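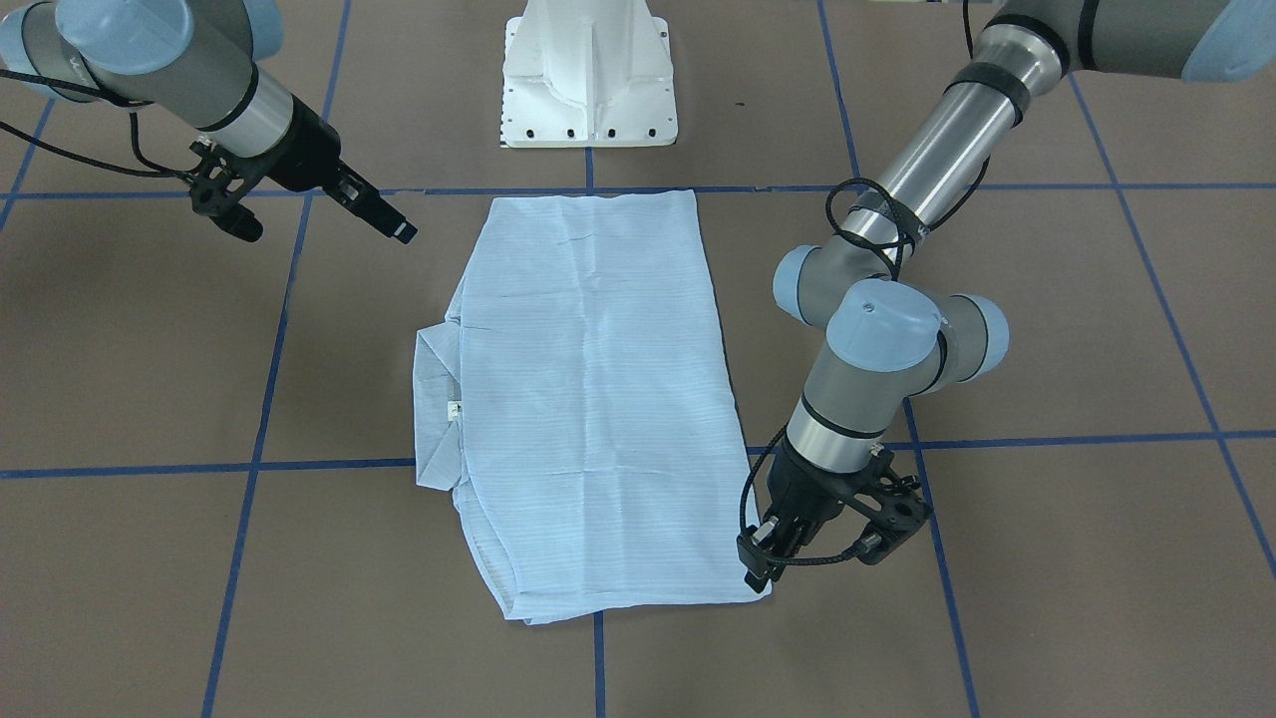

Speaker notes - "Can it do the laundry yet?"
Whitfield evening series, July 18, 2020
Talk by Ilse Lenz. Slot is 31 minutes including questions, so keep moving.

SLIDE 1 (leave up while people sit down)

Say hello, thank A-yeong Ji for the invitation. Ask for a show of hands: who folded something this week? Who enjoyed it? Then the real question for tonight. Who would pay to never do it again, and how much?

Let them shout numbers. Whatever they say, write it on the board and leave it there. We come back to it on slide 6.

SLIDE 2 - What a shirt asks of you

Start with the shirt on the floor. Pale blue, fine stripes, folded into a long rectangle, two arms reaching for it. Give them a moment to look.

Point out the folded strip along the left, which is probably collar and a bit of sleeve. It sticks out past the body of the shirt. Then the bottom right corner, flaring outward. My mother would have shaken that out and started over. Most of us would put it in the drawer.

Don't claim the machine made this fold. All I can say from a still is that there's a folded shirt and one gripper down by the corner, close enough to take hold of it. The other is still up in the air. Say this plainly - people will assume success because the shirt looks mostly done, and half the trade lives off that assumption.

SLIDE 3 - Why cloth is hard

Keep this short, no equations.

A box stays a box when you pick it up. A shirt turns into something else. You pull one corner and the far sleeve moves, or doesn't. Your own hands deal with this by feel. Two fingers with stiff tips have a much harder time telling one layer from two.

Do the napkin demo. Fold it with thumb and forefinger of each hand only, eyes on the audience. It goes badly every time, so let it.

Mention the floor too. Plain, marked out in blue tape, nothing lying near the shirt. Now ask them to picture their own bed on laundry day. Cat, charger, one sock.

SLIDE 4 - The shop floor version

Aurelio Villaseñor runs the linen room at Omton and let me stand in it for a morning. His people do flat work on machines already: sheets and towels go in one end and come out folded. That has worked for decades and I have no quarrel with it. Shirts still go to a table with a person at it.

He had a sales visit from Dandex last September. They showed him a video. He asked to see it run with a shirt from his own bin and was told that could be arranged. He is waiting.

(Pause. Usually gets a laugh. If it doesn't, go on.)

SLIDE 5 - Four questions to ask any demo

Read these slowly, people write them down.

Was the shirt laid out by a person first?
Is the video playing at real speed?
How many tries before this one?
What happens with a shirt it hasn't met?

Fledent answered three of the four when I wrote to them, which is better than most. They skipped the third. Credit where due, their answer to the second was "no, sped up," and I wish more firms would print that on the clip.

SLIDE 6 - Money

Back to the board. Take the highest number from the room.

I priced the chore at my own house: 66 shirts over a season for the two of us, folded in front of the television. Then suppose a machine at $4000. Ask whether they'd want it even at that price if it needed a clear patch of floor that size and somebody standing by. Soo-ah Yoon will probably argue with me here about people who can't fold for themselves, with bad hands or a bad back. She's right that they are the ones to build it for. They are also the ones least able to pick a shirt up off the floor when it goes wrong.

SLIDE 7 - Where I come down

Not yet, for homes. Maybe sooner for one kind of garment in one kind of room. I would change my mind for an unedited hour with a mixed basket, inside-out sleeves included. Offer stands, I will bring the basket.

QUESTIONS

Lamai Limsakul has the roving mic. Repeat each question before answering, the back rows can't hear. If someone asks about dishwashers, say yes, a dishwasher is a robot if you like, and it still wants you to load it.

Collect the napkins.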